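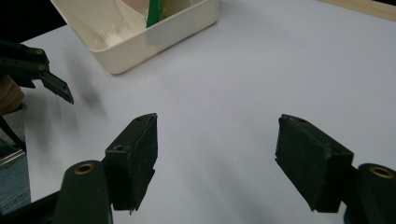
作業台上のハンドグリッパーと白いトレイ

手持ちグリッパーでの教示作業、工数の扱いについて
カテゴリ:生産技術/自動化・省人化
投稿日 2025/05/15

1. kumitate_B2
基板まわりの小物の仕分けと箱詰めをやっている職場です。Skarleyの双腕機を入れる前段として、組立の人間が手持ちグリッパーを両手に持って作業し、その動作を学習データにする工程が始まりました。データの登録と選別はTandorgateです。
うちの運用では1動作あたり200本を収録します。登録時に弾かれる分は本数に入りません。1人が1日に録るのは最大76本で、残りの時間は従来どおりの組立です。
困っているのは工数の付け方です。収録は生産実績に出ないので、日報上は「その他」に入ります。「その他」が多い人は能率が低く見えます。他社ではどう処理しているか知りたいです。
もう一点、収録中は素手より明らかに遅くなります。指先の感覚がないのと、開き幅を毎回大きめに取らないと掴み損ねるためです。この遅い動作がそのまま機械の標準になるのか、という点も気になっています。

2. line_out
工数コードを新設するだけの話では。うちは「教示」という直接工数の区分を作り、能率の分母から外しています。原価側では設備の立上げ費に振り替え。経理との調整に時間はかかりましたが、現場の入力はコードを一つ選ぶだけです。
速度については、再生時に倍率を掛けられるなら収録が遅いこと自体は大きな問題になりません。むしろ途中で手が止まるデータのほうが扱いにくいです。迷って止まった区間は学習側から見ると意図のない静止なので、前後を切るか録り直しになります。

3. yubisaki_mm
>>2
倍率を掛ければよいというのは、剛体を置くだけの動作に限ると思います。薄板をトレイの壁に沿わせて立てる、ピンの間に差し込むといった接触のある動作は、速度を変えると当たり方が変わります。当社で再生速度を上げたときは、置く工程は問題なく、差し込みだけ成功率が落ちました。
収録担当には「ゆっくりでよい」ではなく「止まらないで」と伝えるほうが実態に合います。

4. line_out
>>3
差し込みはその通りです。上の発言は搬送と載置についてのものとして読んでください。

5. hozen_kakari
保全側からです。工数の話なら消耗品の管理も最初に決めておいたほうがいいです。指先のパッドは思ったより早く荒れます。縁がほつれたり欠けたりした状態で録ったデータと、新品で録ったデータでは滑り方が違います。実機側のパッドは別の周期で交換されるので、なおさら合いません。

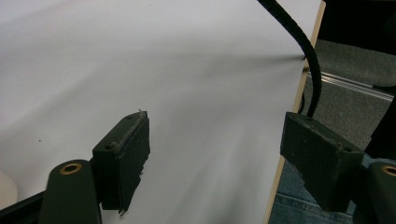
それからケーブルです。作業範囲に配線が出ていると、人間は無意識に避けて手を回します。その避ける軌道も記録されるので、実機の配線が別の位置にあると、何もない場所を迂回する動きになります。うちでは収録の前に配線を決め、途中で変えたら条件番号を変える運用にしました。条件番号はTandorgateの備考欄に手入力しています。選択式にしてほしいと要望は出しましたが、まだ反映されていません。
パッドの点検は収録者ではなく保全がやります。ここを収録者の仕事にすると、これも「その他」に入ります。

6. kumitate_B2
>>5
参考になります。パッドは今のところ交換基準がなく、滑ると感じた人が申し出る形です。人によって判断が違います。基準はどう決めましたか。

7. hozen_kakari
外観と、標準の板を掴んで引いたときの保持力の二つです。外観は限度見本を写真で貼ってあり、下縁の欠けが見本より大きければ交換。保持力は20Nを切ったら外観に関係なく交換です。この値は当社のワークに合わせたものなので、そのまま使わないでください。

8. tejun_henko
工数や消耗品は決めれば済みますが、元の質問の「人の側で何が変わるか」は別に考えたほうがいいと思います。
Penningtonの拠点で同じ方式を先行導入したとき、収録に回されたのは腕のいい人からでした。データの質としては妥当です。ただ、その人たちが今までやっていた難しい品番が、経験の浅い人に一時的に回りました。不良が増え、手直しは結局その腕のいい人たちに戻ってきて、残業になりました。
さらに、収録が終わると機械が受け持つのは一番こなれた動作なので、人に残るのは例外処理と段取りです。負荷の種類が変わるのに、評価表は動作の速さを見る項目のままでした。こちらは9月の改定でようやく項目が入れ替わりました。

9. line_out
>>8
例外処理が残るのは自動化一般の話で、手持ちグリッパーの方式に固有ではないでしょう。従来のティーチングペンダント方式でも同じことが起きます。現場の人間が直接関わる分、今の方式のほうがましだと考えています。少なくとも、どの動作が無理かを収録の段階で言えます。

10. tejun_henko
>>9
言えるかどうかは体制によります。Penningtonでは、無理だという指摘を受け付ける欄が帳票にありませんでした。弾かれたデータは「収録不良」として本人の名前つきで集計されていました。動作設計の側に原因があっても、数字は収録者に付きます。これはペンダント方式では起きなかったことです。

11. yubisaki_mm
>>10
当社も最初は個人別の集計でした。今は動作別だけを掲示し、個人別は見られないようにしています。動作別に見ると不採用が特定の差し込み工程に偏っていたので、トレイの仕切りの寸法を変えました。その後、その工程の録り直しは減っています。
個人別が全く不要とは思いません。持ち方の癖は個人差が出るので、教育用には使えます。ただ能率評価とは切り離すべきです。

12. ristberg_user
Ristbergの単腕機での話なので条件は違いますが、収録数について。当社は1動作800本で始め、途中から本数を減らして置き位置のばらつきを増やしました。同じ位置から始まるデータを積んでも、実機での成功率はほとんど変わりませんでした。
収録者の負担としても、同じ位置の繰り返しが一番きついという声が多かったです。手首と親指の付け根に来ます。連続収録の時間に上限を設け、間に別の作業を入れています。

13. kumitate_B2
>>12
手首の件はうちでも出ています。左右同時に持つ動作の日に多いです。連続時間の上限は今はないので、次の打合せで出します。
工数コードは>>2の形で経理に相談中です。能率の分母から外すことには異論がなく、立上げ費への振替で止まっています。量産開始後に追加で録る分をどちらに入れるかが決まらないためです。

14. line_out
>>13
うちは量産開始後の追加分を改善費にしています。設備側の都合か品番追加かで伝票を分けておくと、後で説明が楽です。

15. hozen_kakari
>>13
追加収録のときは、パッドと配線を最初の収録時の条件に戻してから始めてください。記録がないと戻せないので、今のうちに条件番号だけでも残しておくことを勧めます。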